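Spülplatz (Küchenplanung)

Der Spülplatz ist der Bereich einer Küche, in dem Geschirr gereinigt, Lebensmittel gewaschen und Wasser entnommen wird. Er umfasst das Becken, die Armatur, die Abtropf- und Abstellflächen, den Unterschrank mit Ablaufgarnitur sowie die zugehörigen Wasser- und Abwasseranschlüsse. In der Planungsliteratur wird er zusammen mit Kochstelle und Vorratsplatz als eine der Grundfunktionen der Küche geführt.

Geschichte

Bis in das 19. Jahrhundert hinein war das Spülen in vielen europäischen Haushalten räumlich nicht festgelegt. Wasser wurde vom Brunnen oder von einer gemeinschaftlichen Zapfstelle geholt und in Schüsseln oder Bottichen verwendet. Größere Häuser verfügten über eine Spülküche, einen Nebenraum mit Steinbecken und Bodenablauf. Ausgüsse aus Sandstein leiteten das Schmutzwasser teilweise durch die Außenwand direkt in den Hof oder in eine Rinne.

Mit dem Ausbau der städtischen Wasserversorgung und Kanalisation wanderte die Zapfstelle in die Wohnung. Der Ausguss lag nun dort, wo die Steigleitung verlief, häufig an der Treppenhauswand oder im Flur. Erst die Rationalisierung der Hausarbeit im frühen 20. Jahrhundert führte dazu, dass die Lage des Beckens aus dem Arbeitsablauf abgeleitet wurde. Die Frankfurter Küche von 1926 ordnete Spüle, Abtropfgestell und Geschirrschrank in einer Abfolge an, die unnötige Wege vermeiden sollte.

Lage und Belichtung

Die Anordnung unter einem Fenster ist in Mitteleuropa weit verbreitet. Sie geht auf die Zeit vor der elektrischen Beleuchtung zurück, in der Tageslicht für die Kontrolle des Spülguts notwendig war. Nachteilig sind die eingeschränkte Zugänglichkeit der Fensterflügel und mögliche Kollisionen zwischen Flügel und Armatur. Für nach innen öffnende Fenster werden daher umlegbare oder versenkbare Armaturen angeboten. Bei Festverglasungen entfällt das Problem, die Reinigung der Außenseite muss dann anderweitig gelöst werden.
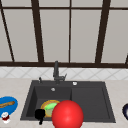

Küchenfenster mit dunkelbraunem Rahmen und hellgrauer Mattverglasung

Mattierte Gläser streuen das einfallende Licht und vermindern den Kontrast auf der Arbeitsfläche. Bei künstlicher Beleuchtung ist auf eine Leuchtenposition zu achten, die keinen Körperschatten auf das Becken wirft – Deckenleuchten im Rücken der arbeitenden Person erfüllen diese Anforderung nicht.

Ergonomie

Maßgeblich für die Körperhaltung ist nicht die Höhe der Arbeitsplatte, sondern die des Beckenbodens, weil die Hände überwiegend unterhalb der Plattenoberkante arbeiten. Der Spülplatz wird deshalb in manchen Planungen höher gesetzt als die übrige Arbeitsfläche. Eine solche Abstufung unterbricht allerdings die durchgehende Platte und erschwert das Verschieben schwerer Gefäße.

Für Nutzer im Sitzen wird der Unterschrank weggelassen und die Ablaufgarnitur nach hinten verlegt. Das Planungsbüro Udora gibt in seinem internen Leitfaden eine lichte Unterfahrhöhe von 700 mm vor. Flache Becken vergrößern die Beinfreiheit, begrenzen aber das nutzbare Volumen.
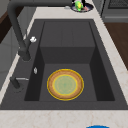
Dunkelgraues Spülbecken
mit flacherem hinterem und tieferem vorderem Bereich

Entwässerung

Das Abwasser des Spülplatzes enthält Fette, Speisereste, Stärke und Tenside. Fette gelangen in warmem Zustand in die Leitung und erstarren beim Abkühlen an der Rohrwand. Die Ablagerungen binden weitere Feststoffe und verengen den Querschnitt. Begünstigt wird der Vorgang durch lange, flach verlegte Anschlussleitungen und durch enge Bögen. Geruchsverschlüsse halten eine Wassersäule zurück, die den Eintritt von Kanalgasen in den Raum verhindert. Bei längerer Nichtbenutzung kann das Sperrwasser verdunsten.

Für liegende Anschlussleitungen nennt Udora ein Gefälle von 2 %. Ein zu geringes Gefälle führt zum Absetzen von Feststoffen. Auch ein sehr steiles Gefälle kann ungünstig sein, da das Wasser den Feststoffen vorauseilt und der Geruchsverschluss unter ungünstigen Druckverhältnissen leergesaugt wird. Richtungsänderungen werden mit zwei flachen Bögen anstelle eines rechtwinkligen ausgeführt.

Reinigungsöffnungen müssen ohne Ausbau von Schrankteilen erreichbar sein. Diese Forderung wird in Bestandsküchen oft verfehlt, insbesondere dort, wo nachträglich Abfallsammler oder Wasserfilter in den Unterschrank eingebaut wurden. 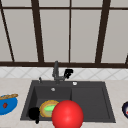
Ähnliche Konflikte entstehen bei den Eckventilen. Sie sollen im Schadensfall sofort geschlossen werden können, liegen jedoch häufig hinter Auszügen. Ventile, die über Jahre nicht bewegt wurden, setzen sich durch Kalk fest und lassen sich dann nicht mehr vollständig schließen. Eine regelmäßige Betätigung beugt dem vor.

Schallschutz

Geräusche am Spülplatz entstehen durch den Aufprall des Wasserstrahls, durch das Absetzen von Geschirr und durch Strömung in den Leitungen. Dünnwandige Metallbecken werden an der Unterseite mit Dämpfungsmatten versehen. Körperschall wird vor allem über starre Rohrbefestigungen in die Wand eingetragen – Schellen mit elastischer Einlage unterbrechen diesen Weg.

Siehe auch
Abwasserinstallation
Geruchsverschluss
Spülküche

Literatur
Selorm Kwofie: Wasserstellen im Wohnungsbau. Verlag Plondden, 400 Seiten.
Udora (Hrsg.): Leitfaden Küchenentwässerung, Heft 38.

Bearbeitungsstand: 29.2.24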